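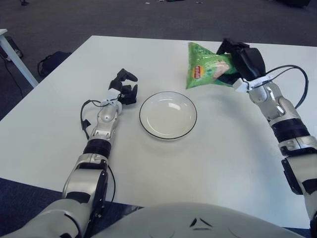
Snack table, place settings – 22 July 2021

Picking up from the list in March. The small white table is now the snack table and the other one stays clear for cutting and packing. Trinidad Catacutan asked for the height to be written down somewhere: 732 mm from carpet to top. Layug wants the same figure for the cloths, so copy it to them before they cut.

Plate: the white one with the thin black line at the rim. Went through the cupboard and this is the only pattern we have enough of. The Motberg plates are a bit larger and look better with sandwiches, but they leave gray marks on each other when stacked, and two are chipped. Keep them for the bench, not for guests.

Position: plate in the middle of the table, bag behind it. I had wanted the bag on the left with the napkins, but then the napkins end up under it. Try a tray for those next time.

Chips: green bag, Lay's-style logo. One bag does for one plate with some left over. Points from the trial pours, mine, at the kitchen counter:

– Open the bag along the top seam, all the way across. A torn corner lets the small pieces out first and the big ones jam.
– Hold low over the plate. The plate is shallow and chips from any height slide straight over the rim.
– Stop when the chips reach the black line. Past that they go on the carpet as soon as somebody reaches in.
– Clip the bag before putting it down. The Sorkisura clips hold, the wire ties don't.

The carpet is the weak point in all this. It is dark gray and every crumb shows. I went over it with the hand sweeper after the last trial and it took three passes. Zultness quoted for a floor mat, but delivery is 18 working days and I would like to see how the low pour does before ordering.

Table top wipes clean with plain water. Salt and oil leave a dull patch on the matte white if they sit overnight – a second wipe with a drop of dish soap took it off. Don't use the scouring side of the sponge, it puts a shine on the surface.

To do:
– second set of clips
– tray for napkins
– ask Trinidad if the cutting table can go further back, the corner is in the way when you walk round with a plate
– throw out the chipped Motberg plates
– bowls for dip, nothing in the cupboard matches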